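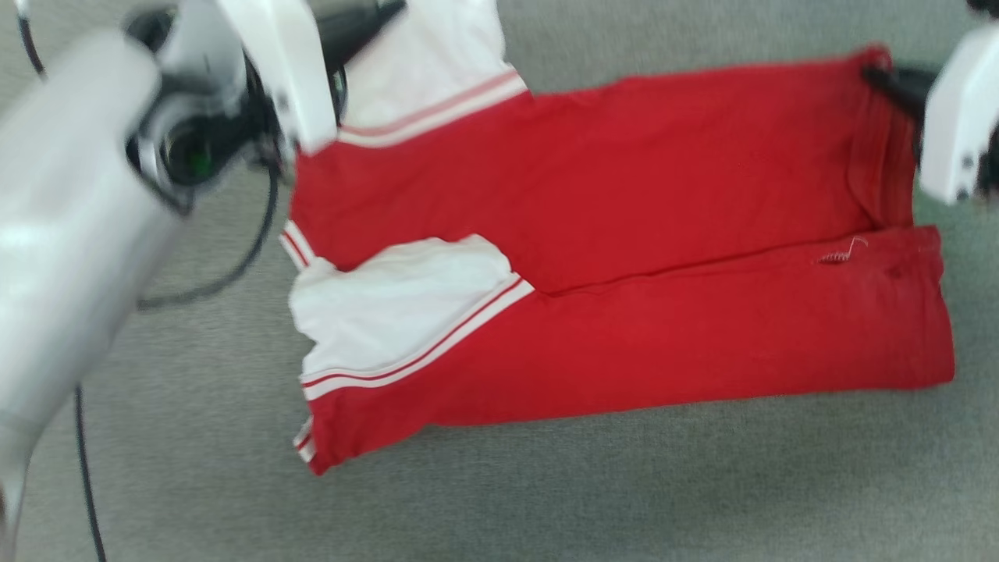

회색 카펫 위에 접힌 빨간 옷. 흰 소매 끝에 가는 줄무늬가 있다.

오갤도프 운동복 돌려입기 사업 중간 보고
받는 분: 프리르니르비 생활기금 헬레드 퓨 님
보내는 사람: 토모스 벨리스
11/8/24

헬레드 님, 안녕하세요! 지난번 통화에서 숫자만 잔뜩 적지 말고 일이 어떻게 돌아가는지 편하게 써 달라고 하셔서, 정말 편하게 씁니다(너무 편하다 싶으면 말씀해 주세요). 첫 보고서 때는 겔레도프 지부를 줄여서 '오갤도프'라고 쓰는 게 저희끼리만 통하는 말인 줄 몰랐네요. 이번 제목에도 또 썼습니다만, 본문에서는 겔레도프로 통일하겠습니다.

그동안 들어온 옷
9월에 접수를 다시 열고 나서 지금까지 운동복이 거의 1000벌 들어왔습니다. 그중 930벌은 분류까지 마쳤고, 나머지는 아직 자루에 있어요. 제일 많은 건 역시 초등 고학년 치수입니다. 키가 쑥쑥 크는 나이라 한 철 입고 나오는 옷이 많고, 무릎만 멀쩡하면 거의 새 옷이에요. 반대로 유아 치수와 성인 큰 치수는 늘 모자랍니다. 특히 큰 치수 바지는 걸어 두면 그날로 나가서, 찾는 분께는 이름을 적어 두고 들어오는 대로 연락드리고 있습니다.

분류 기준은 에믈린 험프리스가 새로 짰습니다. 예전에는 종목별로 나눴는데 찾으러 오는 분들은 종목보다 치수를 먼저 물으시더라고요. 그래서 치수, 계절, 종목 순으로 바꿨고 라벨도 글씨를 키웠습니다. 처음 두 주는 저부터 헷갈려서 축구 양말을 엉뚱한 칸에 넣곤 했는데 이제는 손이 먼저 갑니다.

빌려 간 가정
이번 기간에 238가정이 옷을 가져갔습니다. 빌려 간 옷을 돌려주는 대신 다른 치수로 바꿔 가는 방식을 다들 좋아하세요. 한 번 온 집이 형제자매 옷까지 챙겨 가는 경우도 많고요. 다만 반납 기한을 묻는 전화가 자주 옵니다. 안내문에 기한이 없다고 분명히 적었는데 접히는 자리에 인쇄되어 잘 안 보이나 봐요. 다음 인쇄 때 맨 위로 올리겠습니다.

세탁과 수선
세탁은 올츠카 빨래방과 계속하고 있습니다. 평일 오전에 기계를 싸게 쓰게 해 주셔서 큰 도움이 돼요. 문제는 건조입니다. 비가 길어지면 안감 있는 점퍼가 하루 넘게 안 마르고, 그러면 다음 자루가 줄줄이 밀립니다. 제습기를 한 대 빌려 써 봤는데 꽤 괜찮아서 남은 장비비로 중고를 하나 사고 싶습니다. 괜찮을지 답 주시면 바로 알아볼게요.

수선 모임은 나따웃 타위삭이 이끌고 있습니다. 지퍼 갈기와 고무줄 넣기를 주로 하고, 이름표 떼는 법도 같이 배웁니다. 번호가 붙은 유니폼은 번호를 떼면 자국이 남아서 그대로 두기로 했어요. 아이들은 오히려 번호 있는 옷을 먼저 고릅니다. 제 조카도 7번만 찾아요!

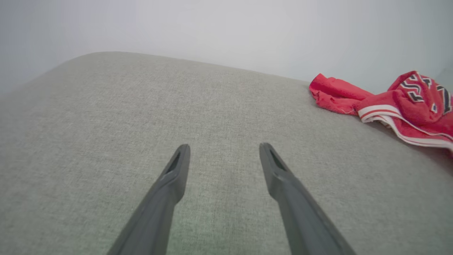

예산
옷걸이와 선반은 계획한 금액 안에서 샀습니다. 운송비는 조금 넘쳤어요. 워건 쪽 수거함이 생각보다 빨리 차서 차를 더 자주 보냈거든요. 넘친 만큼은 홍보비에서 옮겨 썼고, 영수증은 벨리미르 토도로바가 정리해서 따로 보내 드립니다. 포스터를 덜 찍은 셈인데 입소문으로 오시는 분이 많아 아직은 티가 안 나네요.

아쉬운 점
신발은 아직 못 받고 있습니다. 문의가 제일 많은데 냄새와 밑창 상태를 어디까지 봐줘야 할지 저희끼리도 의견이 갈려요. 일단 축구화만 시범으로 받아 볼까 합니다. 그리고 저녁에 여는 날이 적다는 말씀도 여러 번 들었습니다. 문 여는 시간을 늘리려면 열쇠를 맡을 사람부터 정해야 해서 이야기 중입니다.

다음 분기 계획
겨울 외투와 방수 바지를 먼저 모읍니다. 워건 수거함은 큰 것으로 바꾸고, 겔레도프에는 입어 볼 수 있는 칸막이를 하나 놓으려고 합니다. 수선 모임 자리는 40명까지 신청을 받을 생각이에요. 제습기 건과 축구화 건은 의견 주시면 계획표에 넣어 다시 보내겠습니다.

토모스 드림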